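Minutes, Stirnanetti Road Potluck Club, October 2024

I took the notes again, so blame me (Szymon Laskowska) for any mistakes. Four of us made it, plus Kang on the phone for the first part, until the line dropped.

The September minutes were read and approved. Sudo wanted it written down that the chili was hers, so there you go — the chili was Sudo's!

Money: we have $50 left over from the summer picnic. I said we should put it toward the soup night, and everybody agreed except Kang, who'd rather save it for spring. We're going with soup.

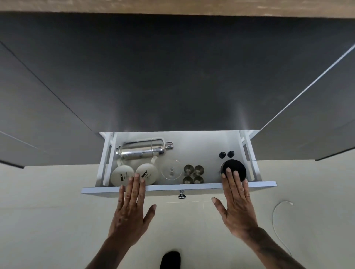
Soup night will be at my place again, starting at 6:30. We've got 19 people signed up so far, and I'd love a few more (bring your neighbors, bring your mother). Sudo is making lentil, I'm doing the beet one, and we still need somebody on bread. Please label anything with nuts in it!

The recipe booklet came up again. Kang got a price for printing 1,000 copies, and we all laughed, then felt bad, then laughed some more. He's going to ask the Vustalari print shop for a smaller run.

Still open: who has the big ladle? Please check your kitchens.

We stopped at 8:15 and ate the rest of the plum cake.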